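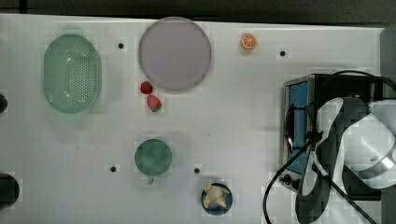
How Much Water Does It Take to Rinse Your Vegetables?

Student Projects > Home and Environment
December 20, 2021 | By Malcolm Mapplebeck and Raffaele Sanna, Bramwell Hall

Our question came out of an argument over a bunch of spinach. Raffaele washes everything under a running tap and Malcolm uses a bowl, and each of us was sure the other was wasting water. We had a term project to do anyway, so we decided to measure it! We only looked at rinsing raw vegetables at home. Dishes, laundry and garden hoses were all off the table, though we did get asked about dishes a lot.

Eleven households on Gallia Street agreed to keep a log for us. Each one got a plastic tub to put in the sink, a measuring jug and a sheet of paper to stick on the fridge. Whenever they rinsed vegetables, they caught the water in the tub, measured it, and wrote down what they had washed and how. We ended up with 193 usable entries, which was way more than we had hoped for. A few had to be thrown out (one family spent a whole week measuring in "big cups" and couldn't tell us which cup).
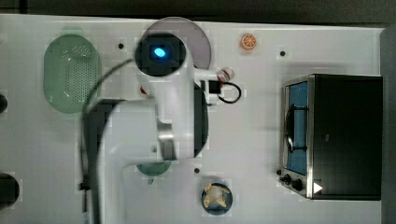 We also ran our own test so there would be something to compare the logs with. We weighed out 300 grams of green beans every time and tried three ways of washing them: in a strainer under a running tap, in a bowl of still water, and in a bowl first with a short rinse in a strainer afterward. We added a teaspoon of clean potting soil to each batch to make it fair. Then we poured the water through a coffee filter to see how much dirt had come off.

The bowl on its own used the least water, 700 milliliters a batch. It was also the one that left grit on the beans, mostly near the stem ends. The running tap got them clean but filled the jug again and again, and it was really hard to do it the same way twice. If you get distracted for a few seconds you've used another jugful. The bowl and short rinse together came out in the middle for water and looked as clean as the tap to both of us.
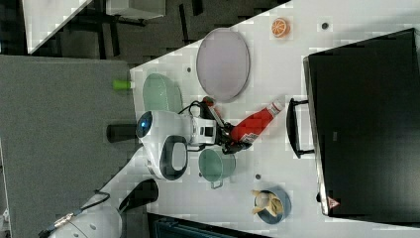

The household logs were messier and a lot more fun to read. Leafy greens used the most water by far, and leeks were close behind. People rinsed tomatoes for hardly any time at all. What we didn't expect was how much the sink itself mattered. Two homes had the old Flostine faucets with a lever that is either off or full blast, and their numbers were high for every vegetable, even single carrots. One of those families started using a bowl halfway through, on their own, and you can see the drop on the chart.

Raffaele would like it noted that the tap method won on speed. It did.
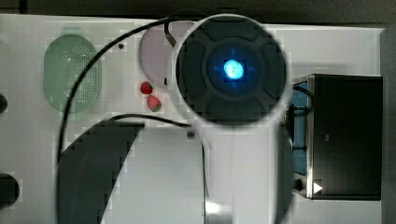
There are some problems with our results. People knew they were being measured, so they may have been more careful than usual. We had no way of checking anyone's jug. The coffee filters clogged with finer soil, and we judged "clean" by eye, so a proper scale for that would be the first thing to fix. We'd also love to try it in summer, when people bring home vegetables with actual mud on them.

If we carry on next term we want to ask what happens to the rinse water. Three households had already begun pouring theirs on houseplants without us suggesting it, and one of them sent us a very nice drawing of a fern.

Thank you to everyone on Gallia Street who let us take over their sinks, and to the school lab for the loan of the scale.

Last updated in December: label on the leek column corrected.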